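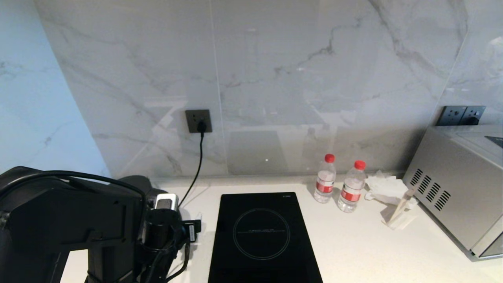

Setting up the Leka arm at a cooktop

The Leka counter kit from Zultberg comes with the arm, a gripper, a wrist module and a cable set. These steps cover a first setup next to a portable induction cooktop. Allow an hour.

Step 1. Place the cooktop
Put it on a flat counter with the controls facing you. Keep the cord toward the wall so the arm never has to cross it. Leave the cooktop switched off until step 5.

Step 2. Fix the base
Clamp the base to one side of the cooktop, 400 mm from the center of the cooking ring. Tighten both clamp screws by hand, then a quarter turn with the key. Push on the upper joint. If the base rocks, move it to a thicker part of the counter.

Step 3. Check the cable
Leave a loose loop over the top of the arm. Move the arm by hand through its full reach and watch the loop at the wrist. A tight loop will pull the connector out, usually in the middle of a job.

Step 4. Teach the ring
Open the Wuren app and choose New Surface. Guide the gripper to four points on the printed ring and press Save at each one. Glossy glass can confuse the wrist module. If the app reports a bad reading, dim the lights over the counter and repeat the point.

Step 5. Dry run
Put an empty pan on the ring with the power still off. Run the Lift and Return program at 29 percent speed. The pan should come back to the same spot. When it does, switch the cooktop on and start with cold water.

Cost and support
The kit is $3000, or $2000 without the wrist module. Without the module you have to enter the ring position by hand, and it took me around two hours. Varghese handles repairs and answers email until 5 p.m. on Friday.

Guide by Hala Khalaf. Updated in September for the new clamp.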